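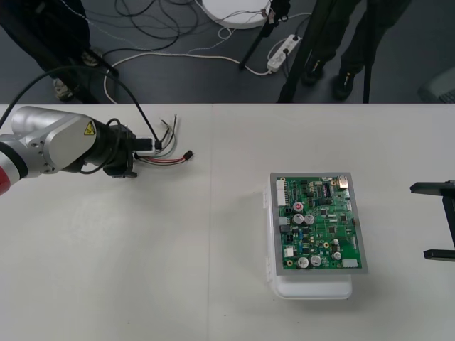
Ticket 233: Control board and wire bundle, no power at the small connector

Status: open, waiting on part
Queue: Jasteso bench repairs
Unit: Jatholm supply
Reported: Monday, first thing

Problem as reported

The unit runs for a few minutes and drops out. The fan keeps turning but the panel goes dark. Switching off at the wall and waiting brings it back, then it drops out again. The customer at Trerine has already tried a different outlet and a different power cord.

What was checked first

Fuse: good.
Wall switch and cord: good.
Cover screws: one missing, not related.
Board left in its metal frame. Do not take it out of the frame unless you have to, the corners are a pain to line up again.

The board can rest on the lid of a plastic parts box while you look it over. Keep it level. The frame is a little bigger than the lid, so don't lean on the edges. Keep the wire bundle off to the side with the stripped ends clear of the board.

Log

9:10. Looked over the tops of the silver capacitors. No bulging and no leaks that I could find. Same for the solder on the white multi-pin header.

9:40. Meter on the red and black pair, wire end to the small black plug. Red reads open when the wire is bent close to the plug. Black is fine. Repeated it 12 times and got an open reading on 7 of them.

10:05. Checked the black, white, gray and green wires one at a time. All good end to end. The stripped ends are untidy and should be trimmed before they go back in.

10:30. Put a test lead in place of the red wire and ran the unit with a light load. No dropout in 100 minutes. Took the test lead off again afterward.

12:20. Asked Tawfik for the plug with wires already attached. They have the housing in stock but not the wired version. Ordered the wired one. I don't want to crimp this size by hand if I can avoid it.

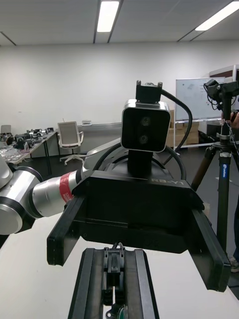
Posted by: Jasteso bench, second shift
Ticket 233, reply 2

Read through the log and agree it is the red wire at the plug. A few notes for whoever picks this up.

Wipe the white table down before the cover comes back out. Bits of stripped wire are hard to see and they get under the board.

When the part comes in, replace both wires of the pair. Leave a little slack behind the plug so it isn't pulled tight when the cover closes. Trim the loose ends, then run the bend test again before you put power on it.

Find a screw for the cover. The drawer under the meter has the right size.

Leave the ticket open until the unit has done a full run with the cover on. Trerine has been told to expect a call on Friday.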